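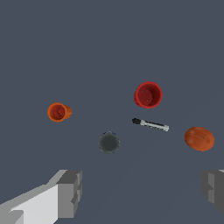 Yoon

Re: Colour drift between render passes

> We re-exported the cup set from Suvano and the reds come out darker
> than in the September proofs. Same scene file, same lights. Is the
> catalogue build using the wrong profile?

The profile is fine. I diffed the build logs for Furnance and the only change is the tone curve, which now defaults to the filmic preset. It compresses saturated reds before the grey background moves at all, so a neutral patch won't show the fault.

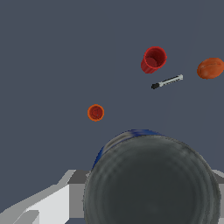
Set the curve back to linear in the scene defaults and clear the cache. The old tiles are keyed on geometry only and will be reused otherwise. On my machine 269 of 1,101 tiles were stale after the first pass.

Leave the sample count at 600. Raising it only adds render time and has no effect on hue.

Evina still reads the curve from its own config, so it needs the same edit there. I'll commit both to the shared branch at 2 pm.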